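27 February 2023
Bench notes, card holder and containers

Purpose of today: settle how the small-goods table gets laid out before the December stock is sorted, and check the blue bifold card holder against the sample sheet from Latville. Chutima Thammasiri has the sheet. I worked from a copy.

Table is covered with the off-white botanical cloth, gray leaves and orange flowers. The plain gray one is still in the drawer. Green container and blue tray are both out. Side and back panels left as they were.
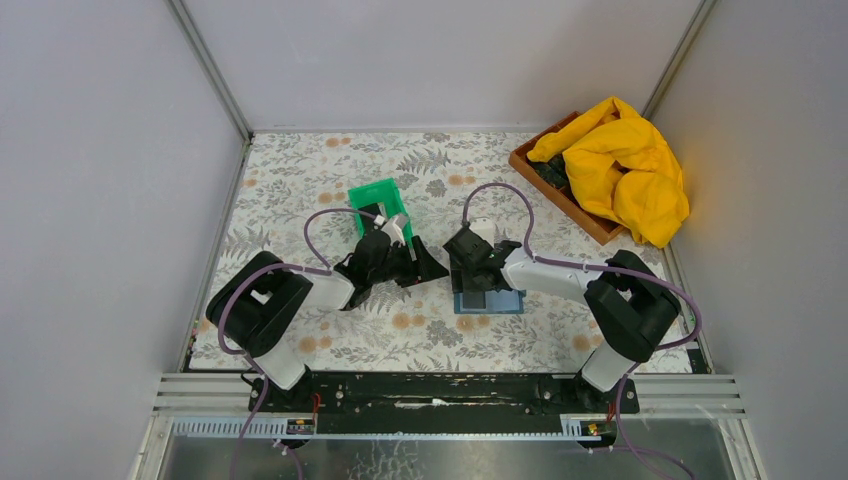

Cloth has to lie flat before anything goes on it. Smooth from the back toward the front, then tug the two front corners. Doing it the other way leaves a ridge near the middle and thin items lean on it.

Card holder: medium blue cover, leather-like, rounded corners, pale dashed stitching. Round metal snap on a small tab. Layered sleeves inside plus one translucent pocket. The sheet calls the cover "Karras blue," and I have no swatch to compare it with, so color stays open. Test card is the blank white one with the stripe. Note for the write-up: record card orientation as stripe left or stripe right. "Face up" means nothing on a blank card.

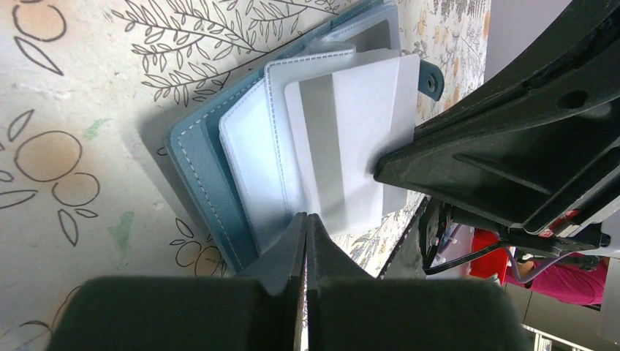

Sleeve fit to be logged on a 3-point scale: slides, drags, binds. Uthai Srisuk wants the translucent pocket logged separately from the sleeves. Agreed. Snap goes on its own line. Rated life on the sheet is 3,000 closures, which we are not going to verify here.

Container rules as they stand:
Green: dark small items. Leave clear floor on one side.
Blue: flat things only.
Brown tray: yellow cloth, back right corner. Folding it first would save space; Mukby method is 2 folds and a roll. Try next session.

Labels are still the old Bikex ones and should come off before anyone reads them as current.
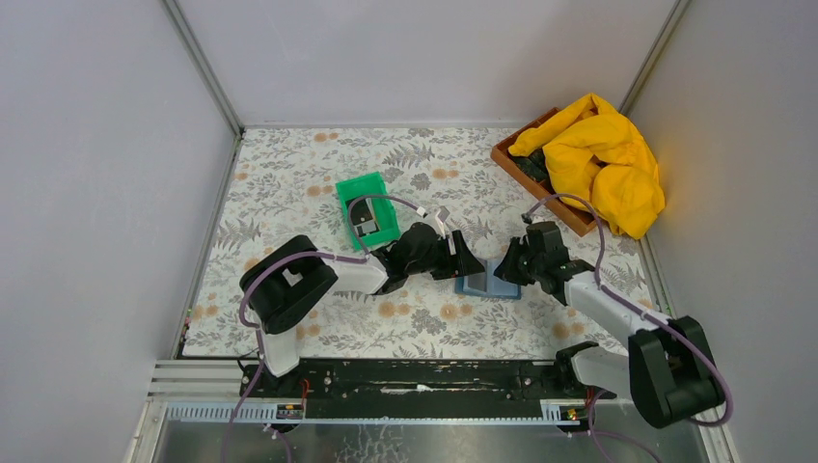

Does the yellow cloth have to be folded before it goes in the tray?
Only for storage. During sorting it can be heaped, provided it stays clear of the blue and green containers.

Open items:
- swatch for the cover color
- second blank card, same thickness
- new labels, 8 mm lettering
- ask Chutima whether the tab length on the sheet includes the snap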